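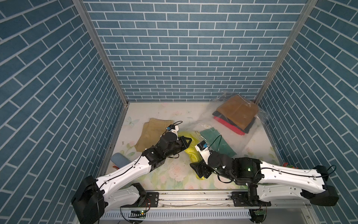 Fold first and then bag, or bag as you go? Fold everything first, make one stack, and bag the stack in one go.

11/5/19

OK, notes on the clothes packing for the Utura box, written down while I still remember any of it. I went back and forth on the order for most of the morning. Bagging each piece as it got folded sounded quicker to me, but every time the bag opened up again the pile underneath slid sideways and I was refolding things I'd already folded (twice, in the case of one very slippery pair of shorts).

The list for this box is 36 pieces, all soft stuff, shorts and pants and a few tops. Kernside wants them in clear bags so they can see the colors without opening anything. Fine by me! The clear ones crinkle like mad and they don't lie flat, but you can check a stack from across the room.

Folding, as I do it now: legs together, waistband smoothed out with the flat of the hand, then in half. Elastic waists are the annoying ones. They spring back and make a fat ridge along one side, and if all the ridges end up on the same side the stack leans. Turn every other one around. 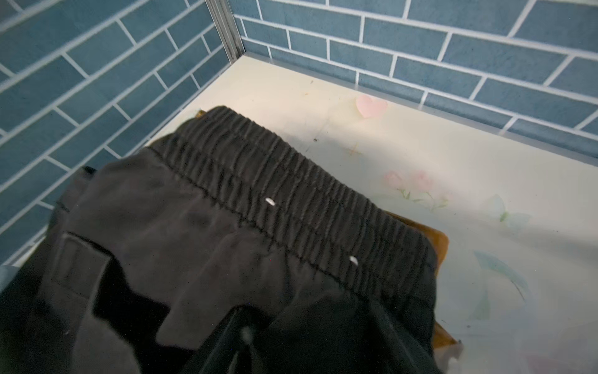

*Dark gray pants, gathered waistband. Two little white marks on the band.*

For marks like those, go over the piece with the lint roller before folding. If the mark stays put, set the piece aside and write it on the sheet, so we aren't arguing about it with Orlandini in August like last time. Dark fabric shows everything, so I'd do the dark pieces last, on a wiped surface.

Bag sizes. The Vulura ones we have left are the big ones, and there are some 167 in the carton, so no need to order yet. They're roomy for a short stack. I tried folding the spare plastic under and it popped right back out, so now I press the air out from the closed end 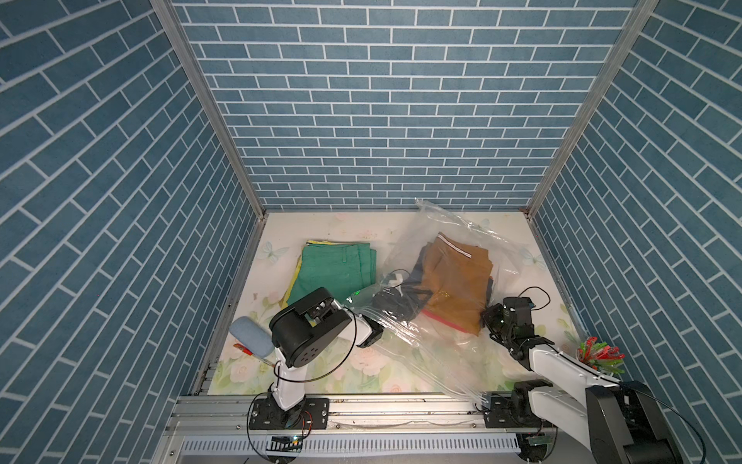 toward the opening, lay the flap over, and leave the tape until the stack has settled a bit. A strip of tape the width of my hand holds fine. More than that and you tear the bag getting it off.

Stack order I've ended up liking: heavy pants at the bottom, shorts in the middle, thin bright things wherever they fit. Keep to 20 minutes a batch or the folds get sloppy, mine do anyway.

Still to do: ask Kernside if they want labels inside or outside the bag, and find the other lint roller.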